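Tisch abräumen im Oktober

Der lange Tisch im Gemeinschaftsraum musste leer werden. Im September hatte sich darauf alles gesammelt, was sonst keinen Platz hat: Notizbücher, Klebeband, Ladekabel, ein Paar Gartenhandschuhe, zwei Tassen mit eingetrocknetem Tee. Ich hatte mir den Vormittag freigehalten und um acht angefangen. Liette kam später dazu.

Zuerst habe ich alles in zwei Kartons gepackt, einen für Dinge mit Besitzer und einen für den Rest. Das Sortieren beim Abräumen habe ich früher versucht, es dauert dreimal so lange. Man hält ein Kabel in der Hand und überlegt, wozu es gehört, und der Tisch ist immer noch voll. Also erst rein in den Karton, dann abwischen, dann sortieren.

Abgewischt habe ich mit lauwarmem Wasser und einem Spritzer Spülmittel, danach mit einem trockenen Tuch. Auf Öl oder Politur habe ich verzichtet. Der Tisch glänzt von selbst genug, und das letzte Mittel, das Carter mitgebracht hatte, hat einen Film hinterlassen, auf dem man jede Hand gesehen hat. Ein paar Kratzer bleiben. Die bekommt man nur mit Schleifen weg, und das wollte ich nicht in einem Raum anfangen, in dem Leute arbeiten.

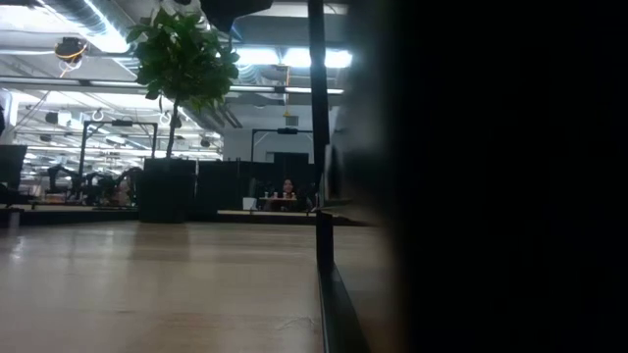
Die helle Tischplatte, weiter hinten die große Topfpflanze und die schwarzen Trennwände.

Die Pflanze heißt bei uns Uma. Den Namen hat Aurelia vergeben, als wir eingezogen sind, und er ist hängen geblieben. Sie bekommt einmal in der Woche Wasser, im Winter seltener. Bei der Gelegenheit habe ich die unteren Blätter mit einem feuchten Lappen abgewischt, für die oberen brauchte ich die Trittleiter. Das Tuch war danach grau. Wer so eine Pflanze in einem großen Raum stehen hat, sollte das zweimal im Jahr machen, einmal nach dem Sommer und einmal, wenn die Heizung wieder aus ist.

Dann die Kartons. Im ersten lagen vor allem Sachen von Brock und Aaliyah, die ich auf ihre Stühle gelegt habe. Im zweiten war der schwierige Teil. Insgesamt 33 Stifte, davon haben 20 noch geschrieben. Ich habe jeden auf der Rückseite eines alten Lieferscheins ausprobiert, und was nach drei Strichen nichts hergab, kam weg. Bei den Textmarkern war ich großzügiger und habe sie eine Weile auf die Kappe gestellt. Zwei haben sich erholt.

Büroklammern, Gummibänder und Reißzwecken haben jetzt je ein Marmeladenglas. Ich hatte zuerst an kleine Schubladenkästen gedacht, es gibt von Fekedari welche, die hübsch aussehen und 41 Euro kosten. Das war mir für Gummibänder zu viel. Die Gläser stehen im Regal neben dem Drucker, mit einem Streifen Malerkrepp und der Aufschrift. Malerkrepp geht wieder ab, das ist bei Etiketten mein einziges Kriterium.

Länger aufgehalten haben mich die Kleinteile, die in runden Behältern stecken. Davon haben wir mehr, als ich dachte, aus Kunststoff und aus Blech, mit Schraubdeckel oder mit Kappe. Sie rollen vom Tisch, wenn man sie hinlegt, und kippen um, wenn man sie zu eng stellt. Liette wollte alle in eine Schublade legen. Ich war dagegen, weil man dann nur Deckel sieht und nie weiß, was drin ist. Wir haben es am Ende beim Inhalt entschieden: Was jeden Tag gebraucht wird, steht im Regal. Was selten gebraucht wird, liegt, mit der Beschriftung nach oben.

Ein flaches Brett auf dem Tisch hat beim Sortieren geholfen. Man legt die Sachen darauf ab, in Reihen, und trägt hinterher das ganze Brett zum Regal. So läuft man einmal und vergisst unterwegs nichts.
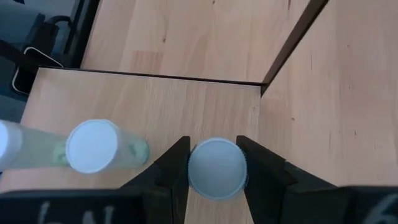 Wie verhindert man, dass runde Dosen und Röhren beim Sortieren wegrollen?
Am einfachsten legt man ein feuchtes, gut ausgewrungenes Geschirrtuch unter oder schiebt an beide Enden der Reihe ein Buch. Antirutschmatte aus der Küchenschublade geht auch, sie lässt sich zuschneiden und hält jahrelang.

Gegen elf gab es Kaffee. Brock kam vorbei und hat gefragt, wo sein Lineal ist. Es lag auf seinem Stuhl. Er hat außerdem einen Schlüssel wiedererkannt, den ich schon wegwerfen wollte, er gehört zum Fahrradkeller. Seitdem werfe ich keine Schlüssel mehr weg, auch die ganz kleinen nicht, die zu irgendeiner Geldkassette gehören. Sie hängen an einem Haken neben der Tür.

Übrig blieb eine Handvoll Dinge, die keiner kannte. Fünf davon habe ich aufgehoben, darunter ein Adapter und eine Rolle Draht, die noch fast neu ist. Der Rest kam in eine Kiste mit der Aufschrift »Oktober«. Wenn bis Weihnachten keiner danach fragt, geht sie weg. Mit der Kiste vom Frühjahr habe ich das genauso gemacht, gefragt wurde nach einem einzigen Teil, einem Netzteil von Aaliyah.

Für den Tisch selbst haben wir uns auf wenige Regeln geeinigt. Abends bleibt nichts liegen, was man am nächsten Morgen nicht als Erstes braucht. Getränke nur mit Untersetzer. Wer ein Paket auspackt, nimmt den Karton mit. Carter fand die letzte Regel übertrieben, aber die meisten Kartons auf dem Tisch waren seine.

Stehen bleiben durfte ein Becher. Ich hatte ihn erst mit abgeräumt und dann wieder zurückgestellt. Am Rand stört er nicht, in der Mitte wäre er nach zwei Tagen umgeben von Zetteln und Schrauben. Überhaupt hilft es, wenn die Mitte frei ist. Ein leerer Rand wird vollgestellt, eine leere Mitte eher nicht, solange gearbeitet wird — das ist jedenfalls meine Erfahrung mit diesem Tisch.

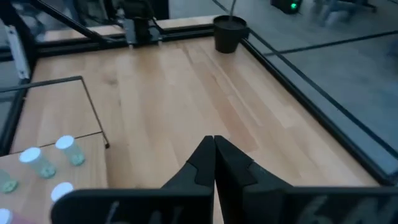

Der schwarze Becher hinten in der Ecke.

Die Ränder waren übrigens die meiste Arbeit. Wo das Holz an die schwarze Leiste stößt, sammeln sich Krümel und Staub, und mit dem Lappen schiebt man sie nur hin und her. Ich habe es mit einer alten Zahnbürste gemacht und danach mit der schmalen Düse vom Staubsauger. In den Ecken ging es mit einem Holzspieß. Metall würde ich dafür nicht nehmen, das gibt Kratzer im Lack.

Fertig war ich kurz nach zwei, mit Pause. Der Müllsack war halb voll, vor allem Verpackung. Das Papier habe ich extra gesammelt und mit nach unten genommen, die leeren Stifte auch, im Schreibwarenladen Potgieter steht eine Sammelbox dafür.

Was noch fehlt, ist das Regal. Zwei Böden sitzen zu hoch, darunter ist viel Luft, und darüber passt nichts Größeres als ein Taschenbuch. Aurelia hat angeboten, die Böden mit mir umzuhängen, wir brauchen dafür nur vier neue Bodenträger. Die alten sind aus Kunststoff, einer ist schon gebrochen. Außerdem muss ich die Untersetzer noch kaufen, im Moment nehmen wir zugeschnittene Pappe.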